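4.2 Interpretation of the Trollel reflector

The seismic lines over the Krūmiņa structure were reprocessed before the interpretation was started. The old processing used a strong automatic gain, and this made the top of the carbonate look continuous also in places where it is not. In the new version the amplitudes are better kept, and the reflector can be followed with more confidence on the western side of the structure. On the eastern side the quality remains poor below the shallow gas.

Three horizons were picked. The lowest is the top of the basement, which is only seen on the long lines. The middle one is the top of the Trollel carbonate and it is the main subject of this section. The upper horizon is a flooding surface inside the shale which covers the carbonate, and it was used mainly to control the thickness of the seal. All horizons were tied to the well Dutusora-3 with a synthetic seismogram. The tie is good at the carbonate level, but at the basement it depends on the checkshot correction, and the last checkshot point is above the basement.

The Krūmiņa structure has a steep western flank and a gentle eastern one. We interpret the steep flank as the margin of a reef and not as a fault, for two reasons. Firstly, the basement horizon passes under the flank without a visible offset. Secondly, the reflectors of the shale onlap the flank from the west and become thinner against it – this is what we expect if the relief existed already when the shale was deposited. The vertical closure is 59 m at the crest, measured on the depth map.

The depth conversion used a simple layer model with one velocity for each interval. The velocity of the shale was taken from the Dutusora-3 sonic log. Because the shale becomes thicker to the west, a small error in its velocity moves the spill point, and we tested this by repeating the conversion with the velocity from the Sturkon well. The closure stays in both cases, but its shape at the southern end is different.

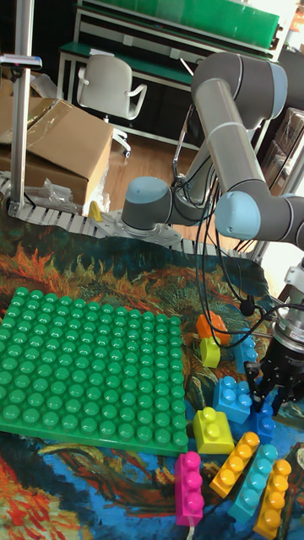

Gediminas Paju, commenting on an earlier draft, was of the opinion that the southern end should not be counted as part of the closure at all. In his view the saddle between the crest and the southern end is too close to the limit of the vertical resolution, and with only one crossing line the contours there are mostly the work of the gridding program. He also remarked that the onlap argument is weaker in the south, where the shale is thin and its reflectors merge with the top of the carbonate.

We agree with the first point in part. The dominant frequency at the carbonate level is 27 Hz, and with the interval velocity used here the saddle is indeed near the tuning thickness. For this reason the southern end was left out from the base case area and is included only in the high case. The second point is more difficult to answer with the present data. Samarakoon and Lozano picked the same reflectors independently on the southern line, and their picks differ by one cycle over a short distance, but they come together again before the line end.

The internal character of the carbonate also changes along the structure. Below the crest the reflections are weak and not continuous, which is common in reef cores, while to the east they become parallel and stronger. We place the change from reef to lagoon at this boundary. Dutusora-3 was drilled on the lagoon side – its low porosity should therefore not be used directly for the crest. In the Sturkon well the upper part of the carbonate is leached and has better porosity, but the well stands on a separate buildup and the burial history may be different.

The seal thickness above the crest was calculated from the two upper horizons. It is smallest over the northern shoulder, where small faults cut the flooding surface. None of these faults can be followed down to the carbonate on the available lines, but their spacing is less than the line spacing, so the connection between them is not mapped. The influence of these faults on the retention of hydrocarbons is treated in Section 5.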